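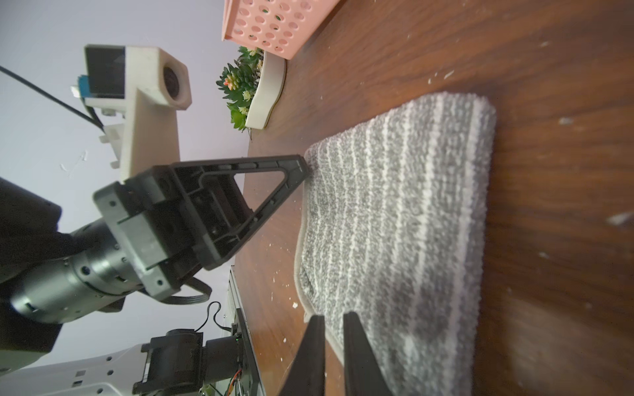 Fig. 5. Folded grey towel on a wooden top, crumbs not yet cleared.

Section 5: Cleaning and re-oiling the Naltar table

Your Naltar left our workshop with a good coat of oil on it. It will need another, and sooner than you think if there are children, candles or a sourdough habit in the house. Set aside an afternoon and eat supper somewhere else.

You will need: the tin of Štefanec table oil from the accessories box, two lint-free cloths, an old towel, the grey sanding pad, washing-up liquid and a bowl of warm water. Gloves are optional, though you will be asked about your hands at work.

5.1 Clearing and washing

1. Take everything off the table. The pile of post counts as everything.
2. Brush crumbs into your hand or a dustpan. Do not rub them about with a cloth, as dry toast is harder than it looks and leaves fine scratches.
3. Wring out a cloth in warm water with a drop of washing-up liquid and wipe along the grain from one end to the other.
4. Wipe again with clean water.
5. Dry with the towel, then leave the top bare overnight.

Caution: never use spray polish. It smells of lemons and stops the oil going in, and the only way back is to sand the whole top.

5.2 Sanding

6. Run your palm over the surface. If it feels smooth, skip to 5.3 and be glad.
7. If it feels rough, rub lightly with the grey pad, always with the grain. Stop when it feels even. People tend to enjoy this part and carry on too long.
8. Vacuum up the dust and wipe once with a barely damp cloth.

Note: white rings from hot mugs will usually fade with a little sanding and fresh oil. Black rings from plant pots will not. Rowena Dalisay on our repairs desk suggests putting the plant back on top of them.

If you keep a vase or a display on the table all year round, the wood underneath will stay a different shade from the rest.

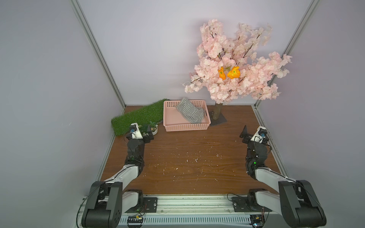 Move such things a hand's width every month or so and the colour has a chance to even out. Felt pads help with scratches but do nothing for the shade, whatever it says on the packet.

5.3 Oiling

9. Shake the tin. Open a window.
10. Pour a small pool of oil in the middle of the top and spread it thinly. The 163 cm table needs less than you will be tempted to use.
11. Wait until the surface looks patchy, then wipe off all the oil you can. If the cloth comes away clean you may stop.
12. Leave for nine hours with nothing on it. Cats will regard this as an invitation — shut the door.
13. Repeat steps 10 to 12 if the wood still looks thirsty.

WARNING: oily cloths can catch fire by themselves when bundled up. Soak them in water, lay them flat outdoors to dry, then bin them. Please don't skip this one.

5.4 How often

Every nine months suits most homes. To check, drip a little water on the top: if it beads, put the tin away; if it sinks in, go back to step 1.

Extension leaves are oiled in the same way. Do them on the same day as the main top, even if they live under the bed and come out only for Christmas. For wobbly legs, see Section 6.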